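Bed-top folding, the August batch

Quick one, I have 60 other things to do. A few pics from the bedroom, mostly the blue T-shirt on the big bed, plus whatever else ended up on the covers. Leonidas Stergiou asked how I manage with no folding table. Well, like so. The bed is the table.

The method, short version. Lay it flat. Smooth outward with the palms. Sleeves in, bottom up, done. Supposed to take 2 minutes, takes me longer.

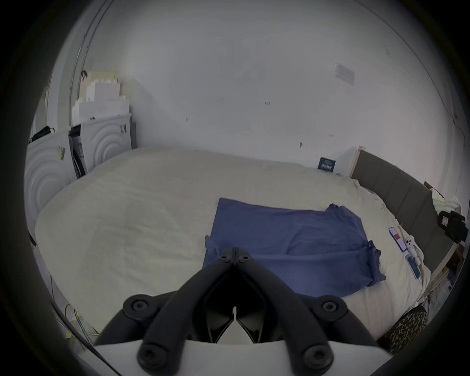 A duvet is a bad surface for this, by the way. Too soft, everything sinks and the hem goes wavy. A tight sheet is better, a table better still. I keep meaning to get the fold-down one from Hodow but its 113 and I'd have to clear a wall first.

Cotton tees are the worst of the lot for me. Towels fine, jeans fine. Tees slide about and the collar never sits where you want it.

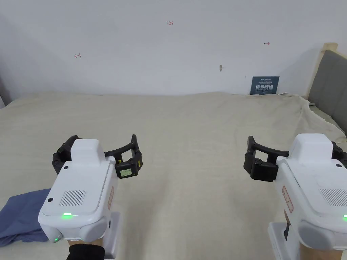
Blue-gray bundle at the left side of the bed, still crumpled.

Tried the thirds fold after that, the one Lourenço Pinheiro swears by. He does his whole dresser that way and it does look good, I'll give him that. Sleeves are where I go wrong. Tuck one in and the other wants to come out.

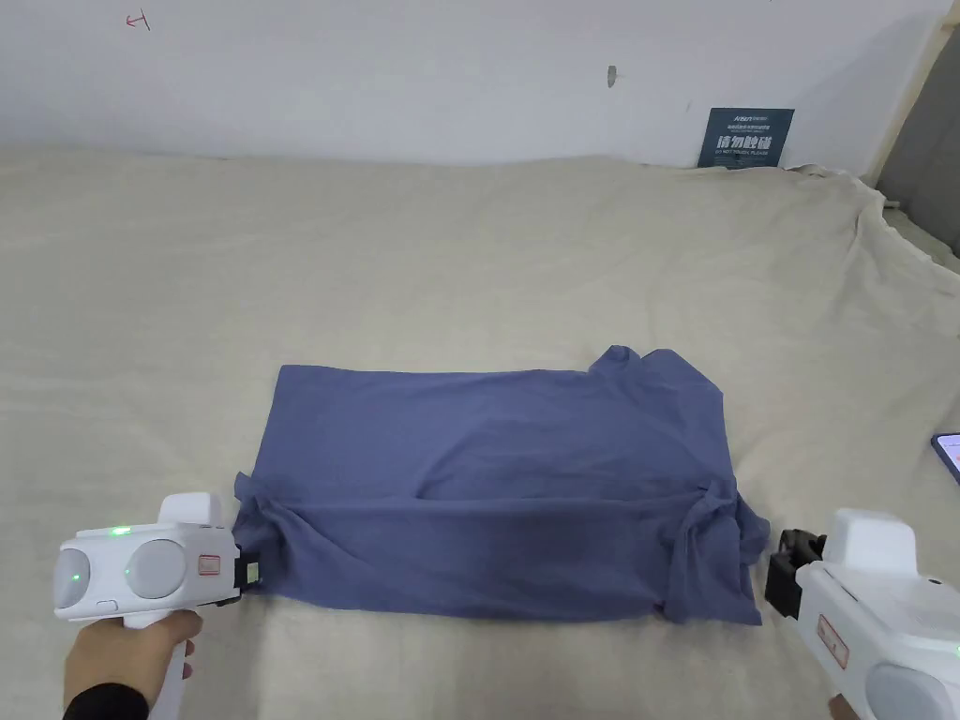
If the collar bunches, open it up and start again, dont try and pat it down. Same with the hem. Five extra seconds and it stacks properly. I file mine upright in the drawer, darks at the back, so a lumpy one shows right away.

Also, for the people who wrote in about drawer dividers: mine are the Suvska ones, the short size. The tall ones jam in my dresser. Measure first!
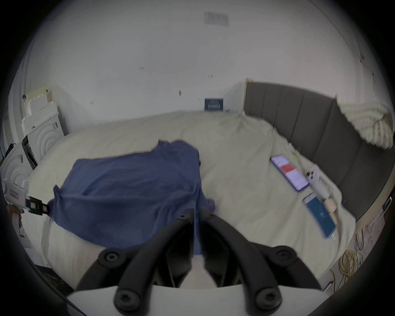
Blue heap on the cream duvet, two phones and some cables keeping it company.

Yes I should clear the bed before I start. Never do. Phones go to the nightstand next time, cables in the drawer.

Sweaters next, then the linen closet if I get a free evening. Comments open til the end of August, folding tips welcome, esp. for fitted sheets.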